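Jul 18, 2023

1/ I have been cooking dinner most nights for a long time now and I would like to talk about prep time. Specifically the little line at the top of a recipe that says "Prep: 10 minutes," which is the most widely read work of fiction in the country.

2/ This started in April, when I made a weeknight stew from a Bullero cookbook. Prep 10, cook 25. We ate at nine fifteen. My kid had already had cereal. My kid had, in fact, brushed her teeth.

3/ To be clear, I'm a normal-speed person. I can chop an onion. I own a knife that the internet would be disappointed in but that works. I did not stop to take a phone call. I stopped once to look for the cumin, and once more to admit there wasn't any.

4/ So I went back and read the ingredient list like a contract. "2 onions, finely diced. 4 carrots, peeled and cut into matchsticks. 1 butternut squash, peeled, seeded, cubed." All of that is before step one. As far as the recipe is concerned, you were born holding a cubed squash.

5/ The comma is where they hide the labor. Everything to the left of the comma is shopping. Everything to the right of it is your evening. 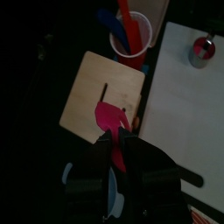 6/ Things that recipes believe take no time:
- preheating an oven
- bringing a big pot of water to a boil
- washing leeks
- finding the lid
- reading the recipe

7/ Leeks deserve their own post. A leek is a vegetable that has gone out of its way to get dirt into places dirt has no business being. "3 leeks, cleaned." Oh, cleaned. Sure. Let me just put my day aside.

8/ And we have to talk about caramelized onions. "Cook until deep golden, 5 to 7 minutes." Every person who has ever stood at a stove knows this is false. The person who wrote it knows. The editor knew. Somewhere along the line a grown adult typed a 5 and went to lunch.

9/ At 7 minutes, what you have is warm onions. They are see-through and a little sad. Deep golden is most of an hour away, on low, with you standing there stirring, and then you have a tablespoon and a half of it.

10/ I used to think I was the problem. That is the really clever part of it. The recipe says 35 minutes, you take 90, and you don't think "what a strange thing to print." You think "I must be bad at carrots."

11/ For a couple of weeks I kept notes, because I'm fun at parties. I wrote down the printed time and the time from "walk into kitchen" to "plate on table." I won't be sharing the chart. There was a chart. The chart made my husband quiet.

12/ What I will share is that baking recipes did pretty well. Bakers tell the truth. A baker will look you in the eye and say "this takes two days and may not work." I respect that. It's the weeknight people you need to watch.

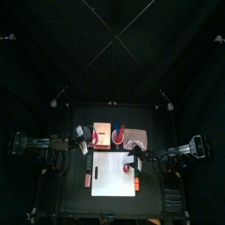 Valter Dalen replied that I'm timing it wrong, since prep time assumes you've already got everything out on the counter and measured into bowls.

13/ Right, and the flight to Denver is very short if you start counting over Kansas. Who got the bowls out, Valter? Who is going to wash the bowls?

14/ The little bowls are a whole separate racket. On TV they tip in a small glass bowl of garlic, a small glass bowl of ginger, a small glass bowl of something red. Each one is gone before it hits the counter. In my house each one goes in the sink and sits there looking at me.

15/ Cleanup isn't in the time either. I understand why. If they printed it, we'd all have toast. But I'd like one cookbook, just one, to say "Prep 30, cook 40, scrubbing the sheet pan you didn't line 20."

16/ My friend used to do some recipe testing for Prollbridge, who put out those spiral-bound church-supper-looking books, and I asked her where the number comes from. She said a tester makes the dish and writes down a time. Then it goes to somebody who makes the page look nice, and it comes back smaller.

17/ She also said the testers are fast. They make the thing over and over. By the fourth round they could do it in a power outage. So what you're getting is the time it takes a professional who made this same soup yesterday, in a kitchen where the drawer isn't stuck.

18/ The one that broke me was on the Vik app. "30-Minute Lasagna." It had 427 comments. I read them instead of making the lasagna, and I'd call that the better use of 30 minutes.

19/ The comments fell into camps. There were people who said it took two hours and was great. People who said it took two hours and wasn't. And one man who made it in 30 minutes, using cooked noodles, leftover sauce, and cheese that was already grated. Sir, you reheated a lasagna.

20/ Also a woman who swapped the beef for tuna and the noodles for zucchini and gave it one star. She's in every comment section. I've come to think of her as a kind of weather.

21/ I tried to be fair and look at this from the other side. If you print 95 minutes, people keep flipping. I keep flipping. I have stood in the Kestside library with a perfectly good cookbook in my hand and put it back because it said 1 hr 50. It was being straight with me and I punished it.

22/ So they lie because we reward them for it, and we believe them because it's five thirty and we would like it to be true. That's the same arrangement I have with the dentist about flossing.
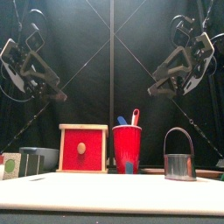
Sølve Lindqvist wants to know if older cookbooks were any better, because the ones from a grandmother's shelf don't seem to give a time at all.

23/ Correct, and I think it's the best system we ever had. My grandmother's cards say things like "bake until done." Done! How long? Until it's done! What oven? The oven! You were expected to come in with some background.

24/ One of her cards reads, in full, "Ruth's cake. Butter, sugar, eggs, flour. Not too much." I've made it. It's good. I have no idea if it was too much.

25/ But she never once told me it would take ten minutes. She started dinner after lunch. She'd put something on low, go do something else, come back and look at it with suspicion. The whole afternoon was prep time, so there was nothing to print.

26/ I do know that's its own kind of trap. She was home all afternoon for reasons that weren't entirely her idea. I'm not asking for that back. I'm asking for somebody at a publishing house to peel a squash with a clock running.

27/ OK, practical section, as a few people have asked what I do now. None of this is advice. It's more like a map of where I've fallen in.

28/ I double the prep time before I've read anything else. If there's a squash, I add a squash tax. If the word "meanwhile" shows up more than once, I pick another recipe. "Meanwhile" means you're about to need a second person.

29/ I read to the end first. I know, I know, your home ec teacher said so too. But it's how you find the line in step 6 that says "chill overnight." I've met "chill overnight" at seven p.m. with guests in the next room. We had the sauce on crackers.

30/ I buy the squash already cut up. It costs more and it's a little dry on the corners and I feel nothing. Same for the garlic in a jar. You can unfollow me over the jar garlic. People have.

31/ Onions I do in a big batch when there's a game on, and freeze them in an ice cube tray. Please label the tray. An onion ice cube in a glass of lemonade is a thing that happens to a family once.

32/ And I have five dinners I can make without looking. I used to be embarrassed it was only five. They take as long as they take, I know how long that is, and I can do the bean one while arguing on the phone with the water company.

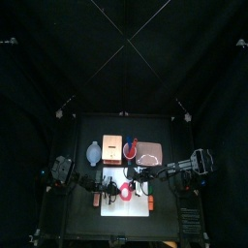

Is there any kind of recipe where the printed time can be trusted?

Pressure cooker and slow cooker recipes come close on the cooking part. Just add the time it takes the pressure cooker to heat up, which most of them leave off, and do your own math on the chopping.

33/ Sheet pan dinners are the other one people keep bringing up. They're fine! They're honest for the part in the oven. But "toss everything on a pan" is a sentence with six vegetables hiding behind it, and one of them is always Brussels sprouts that want trimming one at a time.

34/ Someone else sent me a recipe with a 900-word story ahead of it about a rainy summer in Portugal. I don't mind the story. I read it while the water was boiling. It was the only thing in there that took as long as it said.

35/ A few of you want the five dinners. Fine: the bean one, the egg one, chicken thighs with whatever, noodles with peanut sauce, and baked potatoes. The potatoes go in for an hour and a bit. I've never seen a recipe fib about a potato, probably because the potato won't play along.

36/ I'll put up the bean one tomorrow if I can work out the amounts. I've never measured it. My current draft says "beans, onion, the red stuff, enough water" and I can hear my grandmother being pleased with herself.

37/ Muting this for a bit, I have to go start dinner. It's three o'clock and there are leeks.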